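Le coin bricoleurs : la salle d'eau de l'Otine reprend vie

Quel plaisir d'ouvrir enfin cette porte ! Ceux qui fréquentent la maison de l'Otine depuis longtemps se souviennent du petit lavabo sur pied de 1956, charmant mais sans un centimètre pour poser un savon. Il a quitté les lieux en septembre, et depuis on se lavait les mains à la cuisine, entre la cafetière et les assiettes du midi.

Le sol d'abord. On a longtemps hésité entre un carrelage clair, très lumineux, et un gris marbré plus soutenu. C'est le gris qui l'a emporté, et on ne le regrette pas une seconde : les veines pâles accrochent les reflets, la pièce paraît plus grande, et (détail qui compte avec nos bottes pleines de terre) il se nettoie d'un coup de serpillière.

Le meuble ensuite, notre grand coup de cœur ! Un caisson en planches de bois d'un brun chaud, avec des façades de tiroirs, une petite poignée toute simple, et par-dessus une vasque blanche avec un robinet foncé. On l'a déniché chez Famaro, à Ivel, dans un lot de fin de série. Facture totale, carrelage et joints compris : 2274 euros, soit 173 euros de moins que prévu. La différence ira dans un miroir, et si quelqu'un en a un beau qui dort au grenier, qu'il nous fasse signe avant qu'on en achète un.

Il reste à faire le tri dans les tiroirs. Celui du haut est réservé aux savons et aux essuie-mains, les autres attendent vos idées. Pour le bois, un chiffon à peine humide suffit, et merci d'essuyer les éclaboussures tout de suite, surtout autour du robinet.

Prochaine étape, la peinture des murs. Deux teintes sont en lice, un blanc cassé et un vert sauge très doux (la rédaction a son favori, devinez lequel). Les nuanciers sont accrochés dans l'entrée, passez donner votre avis, il y a déjà 20 petites croix au crayon et le vert mène de peu !
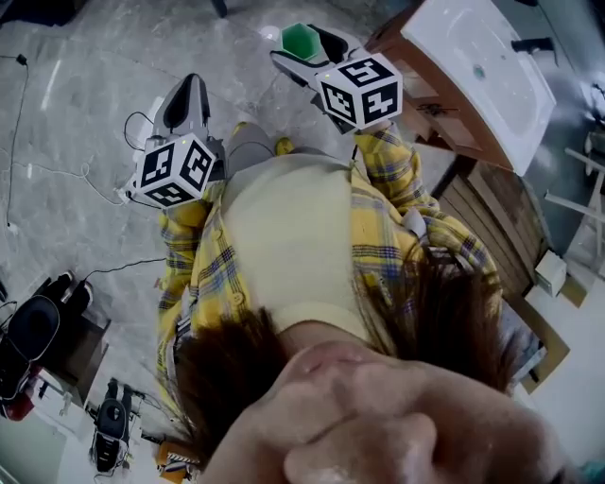 Le carrelage gris marbré et, à droite, le meuble en bois sous sa vasque blanche.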